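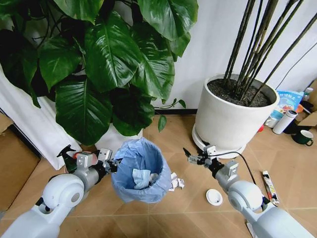

A lined trash bin and a dark green spray bottle.

I have been giving to the Julevero school meals fund for 11 years now, and I'd like to say a kind word for the plainest thing it does, which is buy lunch. Every winter somebody in Palham asks me why we send money so far away when there are hungry children down the road. It's a fair question, and I never mind hearing it (I give to the pantry on Lund Street too, and I hope you do!).

But I keep coming back to what the money buys. Last January our town's drive paid for 3000 hot meals, mostly beans and maize, served in schools where that bowl may well be the only full meal a child gets that day. Parents who might have kept a daughter home to work send her to class, and I find that a wonderful return on a church supper and a raffle.
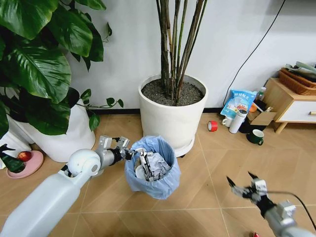

Buy the food close by

Where I part ways with the fund, and I say this with real affection, is over shipping. Some 20 sacks in our last load came from a warehouse an ocean away, while farmers in the Brovo valley had grain to sell and few buyers. Ships are right for a famine. For an ordinary school year, I would much sooner see the cash go to those farmers, who have children in the same classrooms. I've written to the fund to ask for that, and if you give as well, I hope you'll write to them too.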